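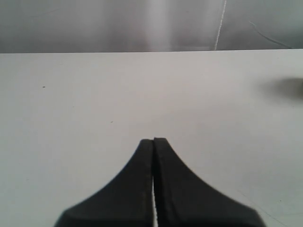 *Wrist view over a white tabletop, nothing between the fingers.*

# Unduven Bench Rules

Shared working rules for everyone recording manipulation episodes on the Unduven arms. We wrote these after merging the Clelovov and Fragkou recordings into one set and finding two very different ideas of what a "start pose" was. Now we have one idea, it fits in a README, and the merged set is so much nicer to work with!

Maintained by Aliki Andreadis. Pull requests are very welcome, especially from people who use the arms every day.

## Scope

The rules cover the table, the gripper, the wrist camera and the notes you write with each episode. They don't replace the arm manufacturer's safety manual or your site's own risk assessment. Read those first, every page.

## Before you record

- Find the emergency stop and press it once. Check that the arm halts, then release it.
- Wipe the tabletop with a dry cloth. Specks are fine for training, but log any that stay put as `surface_marks: yes`.
- Look at the live wrist view. Both fingertips should be in it, with the far edge of the table close to level.
- Bring the fingers together over the bare surface and save one still as `start.png`.
- If a bright strip shows low in the seam, write `gap: visible`. Please don't squeeze harder to get rid of it. Flakier (our checking script) reads the field and handles it.
- A step between the two tips goes in as `tip_offset: left` or `tip_offset: right`, naming the higher one.

## While recording

1. One operator, one spotter. The spotter holds the stop and does nothing else.
2. Hands stay off the table whenever the arm is live. Reset objects with the arm paused.
3. An episode runs up to 135 seconds. Longer tasks get split at a natural pause.
4. After 3 failed grasps in a row, stop and look at the hardware before you touch the policy settings.
5. Keep the failures! They are some of the most useful files we have, and they only need `success: false`.

## Notes file

```
operator: initials
start_still: start.png
gap: visible | none | unsure
tip_offset: left | right | none | unsure
surface_marks: yes | no | unsure
background: free text
success: true | false
```

`unsure` is a proper answer. A blurry dark patch near the side of the view might be an object or might be a shadow, and a guess in the notes costs us more time than a blank would. Same with the background: "gray, thin white vertical line on the right" is great, "gray curtain with a cable" is only great if you walked over and checked.

## Batches

Upload in batches of 500 episodes. Flakier runs on each batch overnight and opens an issue for anything missing a still or a notes file. Fixes are due by Monday, and 2 people have to sign off before a batch is merged.

## Known rough edges

- `tip_offset` is judged by eye. We'd love a measured value, and there is a half-finished branch for it.
- Older Fragkou episodes have no `start.png`. They stay in the set under `legacy/`, and new work shouldn't copy their layout.
- The spotter rule was added in April, so earlier notes list an operator only.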